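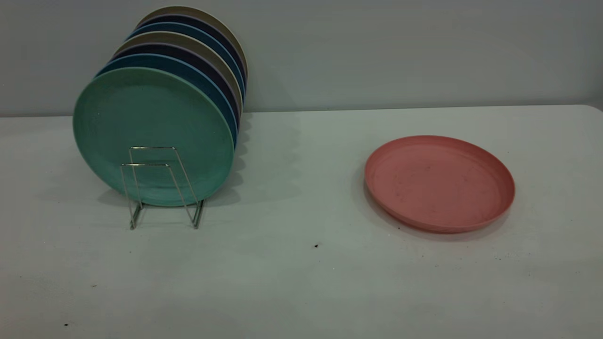
À propos de Zornwood

Publié le 7 août 2024 par Naima Ramadan

Zornwood conçoit et distribue de la vaisselle de collectivité et les accessoires de rangement associés : assiettes plates, assiettes creuses, bols, égouttoirs, paniers à couverts. Nos clients sont des cantines scolaires, des crèches, des résidences étudiantes et des centres de vacances. La société emploie quatre personnes à temps plein et occupe deux locaux contigus, l'un pour les essais, l'autre pour le stock et les expéditions.

Activité

L'activité se répartit entre la vente de vaisselle neuve et le conseil en organisation de plonge. Le conseil porte sur la séquence complète : dépose, raclage, lavage, égouttage, séchage, remise en pile. L'égouttage est l'étape la moins bien documentée chez la plupart de nos clients, alors qu'il conditionne le temps de rotation des assiettes entre deux services.

Le catalogue comprend 2 152 références, déclinaisons de couleur incluses. Les pièces de rechange sont suivies séparément.

Vaisselle

La gamme Pisby regroupe les assiettes à bord relevé, en finition mate. Le diamètre est constant dans toute la gamme, ce qui permet de mélanger les teintes dans un même rack ou une même pile. Les coloris servent au repérage : un établissement peut attribuer une teinte à un groupe, à une salle ou à un régime alimentaire. La correspondance est fixée par le client et reportée sur la fiche de dotation.

La gamme Hellent couvre les contenants creux. Elle est livrée avec couvercles sur demande.

Égouttage et rangement

Les égouttoirs en fil métallique sont contrôlés selon une procédure interne rédigée par Essam Kettani, responsable des essais. Les points vérifiés sont les suivants :

- stabilité de l'égouttoir à vide, à demi-charge et à pleine charge ;
- inclinaison des assiettes et absence de contact entre les faces ;
- maintien de la dernière assiette lorsque les précédentes sont retirées ;
- état des soudures après cycles de lavage.

Un modèle refusé sur l'un de ces points n'entre pas au catalogue. Les comptes rendus sont conservés et communiqués aux acheteurs qui en font la demande.

Équipe

Naima Ramadan : direction, relations avec les établissements.
Essam Kettani : essais et qualité.
Styliani Vlachopoulos : coloris, dotations, fiches techniques.
Fouad Chraibi : stock, expéditions, retours.

Délais et retours

Les commandes de réassort partent sous deux jours ouvrés. Les dotations complètes font l'objet d'un devis et d'un calendrier séparé ; pour une livraison avant la rentrée, la commande doit être validée en juillet. Les articles retournés sont acceptés non utilisés, dans leur conditionnement d'origine.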